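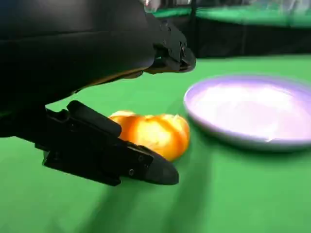
Do you need a new phone every two years?

Most people could keep the one they have for four or five, as long as they're willing to pay for a battery somewhere in the middle.

I say this as someone who used to be first in line. I had the Gredon 4, then the Gredon 5, then whatever came after that with the curved glass that I dropped in a parking lot before the first bill came. I loved launch season. I read every rumor, I argued about screen sizes with strangers, I knew the clock speed of chips I was never going to own. So please don't take this as one of those grumpy "phones are bad" pieces. I like phones a lot!

What changed is that my Hoveck started shutting itself off at 44 percent. I'd be looking at a map, or halfway through a text to my sister, and the thing would go black. My first thought was great, time to shop. I had the new Jin picked out and sitting in a cart (the blue one, with the bigger storage I didn't need) and it was going to run me over 300 dollars even after the trade-in. Then I stopped at a repair counter in the mall to ask what my old phone was worth, and the guy there asked why I didn't just put a battery in it.

So I did. I ate a pretzel, came back, and had my phone again. It lasts all day now. It also feels faster, and I can't tell you how much of that is real and how much is me being pleased with myself, but some phones do slow themselves down when the battery gets weak, so I'm going to go ahead and call it real.

Here's my gripe. Why did I have to hear about it at the mall? The phone never told me. When it started dying on me I got a cheerful little notice about freeing up storage, and an email from my carrier about upgrade deals. A car puts a light on the dash. My smoke alarm chirps at three in the morning. A phone knows perfectly well how many times it's been charged and what shape the battery is in, and it could say so in plain words, right on the settings page, with a price next to it.

And while I'm complaining, bring back the back cover that pops off. My old Greltlow flip phone had one, and you could swap the battery with your thumbnail while standing in line at the bank. I've heard the arguments about water and thinness. I'd take the extra thickness tomorrow. I put a fat rubber case on every phone I buy anyway, and so does pretty much everyone I know, so whatever got shaved off at the factory went right back on in my kitchen.

I do get the other side. If you take pictures for a living, or you play the big games, or your phone has stopped getting security updates, then go get the new one and enjoy it. The updates part matters and I wouldn't tell anybody to do their banking on a phone that's been dropped from support. Some makers are much better about this than others, and it's worth looking up before you buy, more than the camera numbers are.

But if your phone is fine except that it's tired, try the battery first. I'm still reading the launch rumors, by the way. The next Jin is supposed to show up in May and I'll probably watch the whole event with snacks.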